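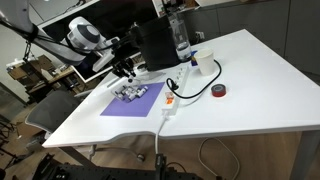 Small parts grouped at the back of a purple mat, with the power strip and a paper cup on the same table.

How to Set Up a Shared Table for Sorting Small Parts
Home / Guides / Workspace / Sorting small parts
25 Feb 2018

Small cylindrical pieces roll. Put a few dozen of them on a glossy tabletop and you will spend more time on the floor than at the table. A flat mat in a solid color fixes most of this, and the rest is a matter of where you put everything else.

What you need

A flat mat, one color, no print
A table that doesn't rock
A power strip, if you use a lamp or a charger
A clear container with straight sides
Painter's tape

Step 1. Clear and wipe the table
Take everything off, including the things you plan to put back. Wipe the surface with a damp cloth and let it dry. Grit under a mat makes small bumps, and small pieces find them.

Step 2. Place the mat
Set it on the part of the table where you can reach the far edge without standing up. On a table with a curved front, sit where the curve lets you in closest and lay the mat to one side of that spot. If the mat slides, put a short piece of tape under each corner.

Choose a color that none of your parts come in. White and gray pieces show up well on purple. They are hard to find on a white table.

Step 3. Start with the parts at the back
Pour the pieces out near the far edge of the mat and keep them in one group. Leave the near part open. Pull pieces toward you a few at a time, sort them, and move each sorted pile off the mat before starting the next one.

If you have a large batch, split it first. We sorted 890 spacers for the Prekari shelf kits in one go last October and would not do it that way again. Up to 31 pieces on the mat at a time is comfortable.

Step 4. Run the power
Lay the strip so the sockets face up and the cord leaves toward the back. Keep it off the mat – a cord across the work area will drag pieces with it.

Step 5. Decide where cups go
A clear container is useful for finished pieces, as you can check the level without picking it up. A drinking cup is another matter. Keep drinks at the back of the table or on a different one, well away from the power strip.

Step 6. Put things away
Lift the mat by 2 opposite edges so it makes a trough, and tip whatever is left into the container. Check under the mat before you roll it up.

Filed under: Workspace, Storage
Next guide: Labeling drawers at the Akande bench, Jornusville
Taner Workshop Guides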